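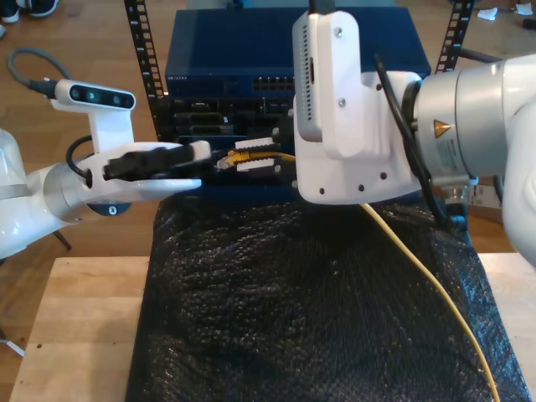 The Sakodside Trophy is a limited-overs cricket competition played each April between four club sides: Stokcombe, Seltcombe, Falcão and Sakodside. Matches are one innings per side, with a limit of 26 overs.

Format

The competition has a group stage and a final. In the group stage each side plays the other three once. A win earns 4 points, a tie or an abandoned match 2, and a loss none. Sides level on points are separated by net run rate, then by the result of the match between them. The top two meet in the final.

No bowler may deliver more than six overs in an innings. Fielding restrictions apply for the first eight overs, when only two fielders may stand outside the inner circle. If rain shortens a match, each side must face at least ten overs for a result to stand.

A tied final was originally shared. The rule was later changed so that the side finishing higher in the group takes the trophy – a change that drew objections from the clubs.
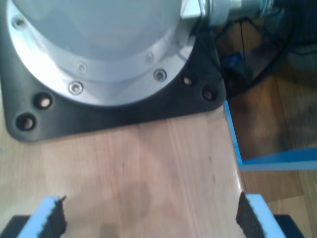 Seltcombe argued in a letter to the organizers that a group table settled by run rate should not decide a final, and that a single extra over for each side would be fairer. The proposal was put to a vote and did not pass. The revised rules were published on October 30, 2019.

Grounds

Group matches are played at the home ground of the side named first in the fixture list. The final is held at Sakodside, which has a turf square and seating for 600. Stokcombe and Falcão use artificial pitches, on which the ball tends to bounce higher and spin less. Seltcombe's ground has a short boundary on the river side, and totals there are usually the highest of the group stage.

Records

The highest total in the competition is 346, made by Falcão against Stokcombe at Seltcombe, where the match had been moved after flooding. Stokcombe have won the most titles. Sakodside have not won a final on their own ground. 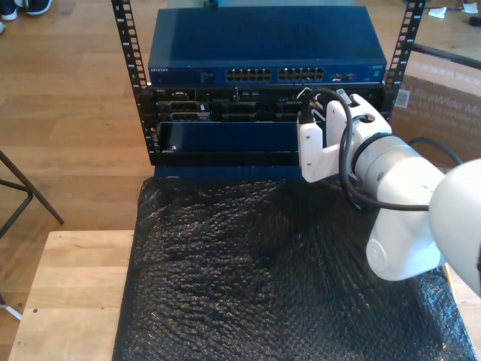
Netgear network switch mounted in an open-frame rack

See also

Limited-overs cricket
Net run rate
Fielding restrictions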